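4.2 What people keep beside the bed

We had expected, going in, that the bedroom would be the quietest part of the interviews, and it was a pleasant surprise to find how much people wanted to tell us about it. Of the 300 households that answered the Pivholm survey, a good many wrote extra notes in the margins -- some ran over onto the back of the page -- and the notes were nearly always about sleep, or the lack of it. Older residents in the Dranditz flats spoke fondly of the habits they had grown up with, such as airing the covers each morning and keeping the window open a crack, even in March. 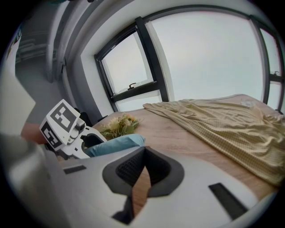

Shift workers told a different story. Those who came home at 6 or 7 in the morning said that light bothered them far more than noise, and two of them had hung spare blankets over the curtain rail for most of the year. Barasa and Slanina (see Section 2) found much the same among night staff, though their group was younger and mostly lived alone.

Figure 3. A bed and part of the area next to it.

Colour came up more often than we would have guessed. People who had chosen their own bedding were happier to talk about the room as a whole, and they tended to linger over small favourites, like a quilt handed down by an aunt. We return to this in Section 5, where we look at who in the household does the choosing.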